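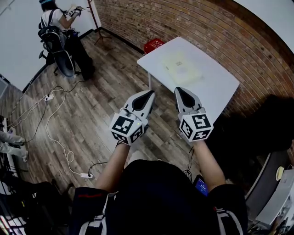 The robot learning business has a dirty little secret, and it is furniture. Papers talk about scale and diversity and long horizons, and then somewhere a grown adult spends the morning picking things up with pincers so that a machine might one day pick them up too. The kit is worn over the hands, with a black-and-white marker block at each wrist, and the job is to be ordinary while wearing it. Try it. Take a flat yellow package lying on the far half of a white table and reach for it the way you would at home. You will discover that you have opinions about your elbows.

I spent part of February doing this for a project called Brultau, and I came away with 113 usable examples and a grudge. The grudge concerns the word "natural." Our instructions asked for natural motion. By the second hour my natural motion was that of a man defusing a sandwich.

Lingyun Gu, who reviews the recordings, threw out 20 of mine for being too careful. I had been approaching every object slowly and squarely, out of respect for the student. She wanted the fumble, the second try, the lazy grab from the wrong side. A policy trained only on my good manners, she said, would fall apart the first time a box was crooked. I have worked in offices for most of my life and had never before been marked down for neatness.
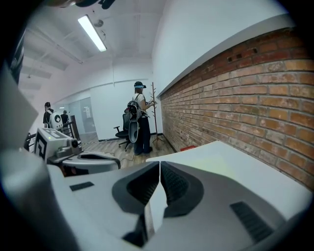

One hand reaching for the coat rack, a swivel chair close by.

I think she is right, and I think the field is slow to admit what follows from it. We still count examples as if they were potatoes. Zusten, the tool we use to sort sessions, shows a large cheerful total at the top of the page and hides the variety two menus down. So people chase the total. I did. You can get 81 recordings out of one table before lunch if you never move the table.

A coat rack is a better teacher. It is tall and thin, it has hooks that stick out at odd angles, and it stands on feet that want to catch on something. Five grabs at it from five places in a room are worth more to me than another afternoon of boxes, and they look terrible on the chart.

My modest proposal is that we pay for awkwardness. Give the collector credit for a new corner, a new height, a bad grip that got rescued. Put the total in small gray type — or two menus down, where I will never find it.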